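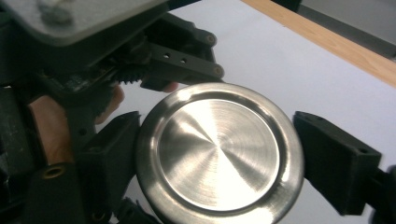
# Open day at Clinport, August 30, 2018

Lids, then. I went to Clinport's open day expecting kettles or at least a whole saucepan, and what the Pirent range had to show for itself was mostly small round things in stainless steel. The leaflet promised "a new feeling in the hand". I have handled a lot of lids and I'm not sure I was missing a feeling.

To be fair, the finish is good. The middle is brushed in fine circles, with a polished rim round it and a shallow step between the two. It catches the light very nicely, which is also my complaint. Every thumb in the building had been on the samples by the time our group got in, and a mirror rim in a real kitchen needs wiping each time you touch it. I asked how it would look after a year of scouring pads. I was told it "ages well". No aged one was on show.

The tour took in two rooms and a corridor. We weren't let into the pressing shop, which was the only part I'd come for, and the coffee was £3.

## The white table

The last stop was a white table with pale lines drawn across it and little reddish-orange marks here and there. I asked what the lines were for and got two different answers from two different people, so I've left both out. 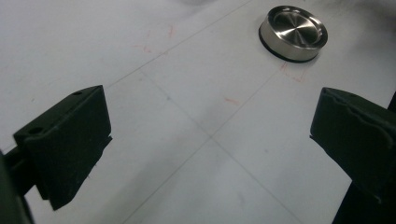

Gwenllian Kemeys thought I was being hard on them: a black band round the bottom was worth having on any steel thing that has to stand on a worktop, and she would pay extra for it. Maybe. I'd want to know whether it comes away after a few months, and whether you can buy a new one without buying the steel again. The sales desk said spare bands were "being looked at".

Prices weren't fixed either. I heard £9 for the small size and nearly £29 for a set, with no word on how many pieces make a set.

They're doing it again in May. I'd go if the pressing shop is open. Otherwise the Toledo showroom has chairs.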